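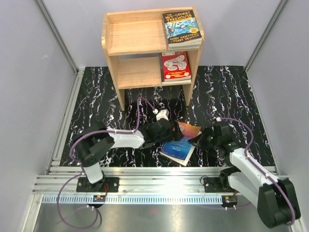

4. Setting up reading reminders

Lurnemen can remind each reader in your household to log their pages. Add at least one reader (section 2) before you start.

1. Open the Lurnemen app and tap Readers.
2. Choose a name, then tap Reminders.
3. Set a time, such as 7 p.m., and pick the days.
4. Type a message of up to 227 characters, or leave the box blank to use the standard one.
5. Tap Save. A small bell shows next to the name.

Note: Each reader can have 2 reminders a day. To add another, repeat steps 2 to 5.

Note: Reminders follow the clock on your phone. If you travel, check the time under Reminders when you arrive.

Caution: Deleting a reader also deletes that reader's log. Export the log first (section 6). Logs with more than 2,000 entries are exported as separate files.

If no reminder arrives, check that notifications are turned on for Lurnemen in your phone's settings.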